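Randport Bathhouse and Spa Notes - README

Last updated 01/02/2022

What's in here

My notes on hot pools, saunas, float rooms and massage places, typed up from a pile of notebooks and turned into something you can sort and search. I started keeping them so I'd stop booking the same disappointing place twice (I did that with a mud bath in Ellby, and I'm still cross with myself). Friends kept asking for the list, then friends of friends, so now it lives here and you can have it too!

There are 1718 visit entries covering day spas, public baths, a handful of hotels and one very odd salt room above a bakery. Most are mine. The rest came from people who go to this sort of thing as often as I do and were happy to fill in the same form.

How it's laid out

One row per visit. If you went to the same place five times, that's five rows, and I like it that way because the mood of a spa changes so much between a quiet weekday morning and a long weekend.

visit_id - a plain number, no meaning to it
place - name as it was on the door that day
town - nearest town, spelled however the locals spell it
season - summer, autumn, winter, spring
booking - private, shared or walk-in
hot - tub or pool, with temperature if it was posted
cold - plunge, shower, bucket or none
sauna - dry, steam, both, none
quiet - 1 to 6, where 6 means you could hear your own breathing
robe - yes, no, or "bring your own"
tea - free text, and people have really gone to town on this one
notes - anything else

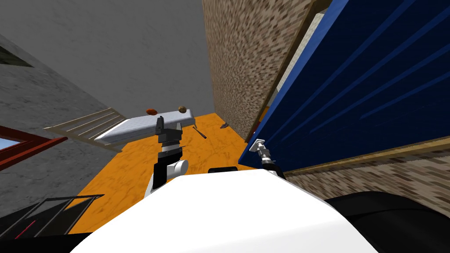

The quiet score gets the most questions. It's how the place felt from the water, so a pool beside a road can still get a 5 if the road didn't bother you. I know that's squishy. I tried a stricter version for a while, with a list of noises to tick off, and everyone hated filling it in (me included), so back it went.

The robe column is more useful than it looks. A place that hands you a decent thick robe at the desk nearly always has good showers too. I have no theory for that, it's just how my notebooks read.

Prices

I've left them out of the main file. They go stale so fast, and half the places have a locals' rate or a twilight rate or a card you get stamped. There's a separate file called prices_old if you want a rough feel for who's fancy and who isn't, but please ring before you go!

Where the places are

Mostly Randport and the coast road, then inland through Ellby and up to the Golob hot springs. Golob has 18 pools if you include the foot baths, and each one gets its own place name in the file, so "Golob upper", "Golob fern" and so on. The fern pool is my favourite of anything in here. Go early, take a woolly hat, sit at the end where the water comes in.

Winter is over-represented. I hardly ever want a sauna in January when it's already a sauna outside, so if you're looking for summer opinions you'll find them a bit thin.

Getting the file to open

It's a plain CSV and it'll open in any spreadsheet program. I keep my own copy in Letix, a little catalogue program I've used for years, and there's a Letix export in the same folder if you happen to use it too. Watch out for the tea column - people put commas in there, so let your program respect the quote marks or everything slides sideways.

The notes column is cut at 4000 characters. Only a few entries ever hit that, all of them about massages.
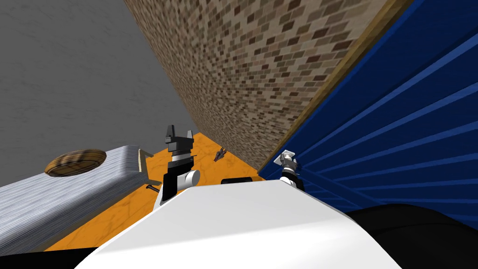 Things I know are wrong

Two of the Ellby places swapped names when they changed owners, and the older rows still use the old ones. I've been meaning to sort it out.

Temperatures are whatever was written on the sign. I've been in a "39" that was barely warmer than a dishpan, and a "37" that turned me the colour of a beetroot.

Some rows say sauna "both" when they mean two dry saunas. If it matters to you, check the notes.

The salt room has closed. I've kept its rows for sentimental reasons.

Using it

Help yourself. Print it, put it on your own site, plan a weekend with it. I'd love it if you said where it came from. Please don't use it to pester the smaller places about their scores, as a lot of them are one or two people doing their best with an old boiler.

Adding your own visits

Fill in the blank form in the folder and send it over. I do a big tidy every March and smaller ones whenever it rains. Leave a box empty if you can't remember, and don't worry about your spelling. I do ask that you went in the water, though - I've had a few reviews of the car park and the gift shop, and while they were quite funny I had nowhere to put them.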